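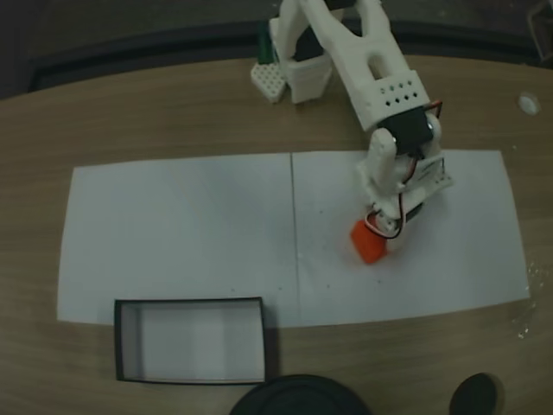 Photo: Sudheer Kotian

Movie night at home: tips for the room, the sound and the popcorn

Print this page | E-mail this page

My family watches a movie together nearly every evening in winter, and in the years of doing so I have collected many small tricks. I write them down because my cousin Jayanthi Unnithan has moved to her own flat and she asks me every second day how I am doing this or that. Most of it costs nothing.

The screen and the light

Do not sit in full darkness. Your eyes become tired from it, mostly in the films which are grey and dark already. Put one small lamp behind the television, with a warm bulb, so that the wall is glowing a little. I have a Skallby lamp which stands on the floor and I turn it with the shade to the wall.

If the picture looks like a cheap soap opera, go into the settings and look for motion smoothing. Every manufacturer gives it another name. Switch it off, and change also the picture mode from "vivid" to "movie" or "cinema". At first you will find the colour too yellow. Wait for two evenings before you decide.

For cleaning the screen, take a dry microfibre cloth and nothing more. Window spray can damage the coating. For a greasy finger mark, make the cloth a bit damp with plain water and wipe very lightly.

The sound

Many people complain that the talking is too quiet and the explosions are too loud. Look in the menu for "night mode" or "dialogue". When you don't have this, try to pull the speaker forward to the front edge of the shelf. Ours was standing deep inside a Pluvberg cabinet and all the voices came out like from a bucket. A thick rug on a bare floor helps also, and closed curtains.

Sudheer has stuck felt pads under our speaker feet and the rattling of the glass door has stopped.

Popcorn in a pot

Use a heavy pot with a lid. Three tablespoons of oil, medium heat, and put in three kernels only. When they have popped, add half a cup of corn, cover, and take the pot from the stove for 30 seconds. Then put it back and shake it now and then. Leave the lid slightly open so the steam can go out — otherwise the popcorn becomes like rubber. It is ready when there are two seconds between pops. 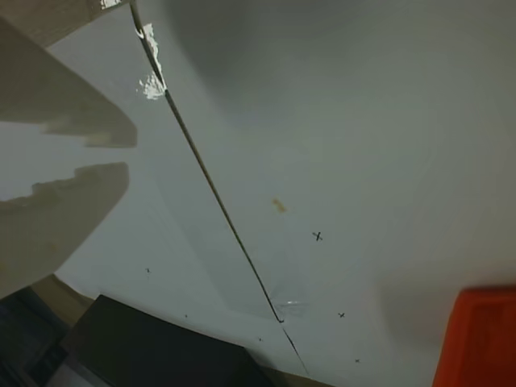
Salt should be very fine. I grind mine in the mortar, and if I want flavour I grind it together with a half spoon of Mudaliar curry powder. Melted butter tastes good but it makes the popcorn soft, so pour it only at the end and over the bowl you will eat first.

A butter stain on the couch must not be rubbed. Cover it with cornflour, leave it until morning and vacuum it. What remains you can dab with a drop of dishwashing liquid in warm water, after you have tested a hidden corner.

Discs and the list

I still keep DVDs, 136 of them, in Gostby boxes with the spine upwards. Wipe a disc from the centre straight to the edge, never in circles. For choosing the film, we have a jar with paper slips. Each person writes some titles in February and we draw one after dinner, at seven o'clock. A veto is allowed one time per month.

Comments (3)

Rory Pringle: Tried the curry salt and the kids finished the lot before the previews were over. I use ghee in place of oil, it doesn't smoke as much.

Sumathi Mathew: My TV put the smoothing back on after an update, so have another look if the picture goes funny again.

Annapurna Salian: Does the cornflour work on velvet? Mine is a dark green colour and I'm scared to try it.

Contact | Copyright, all rights reserved | Back to top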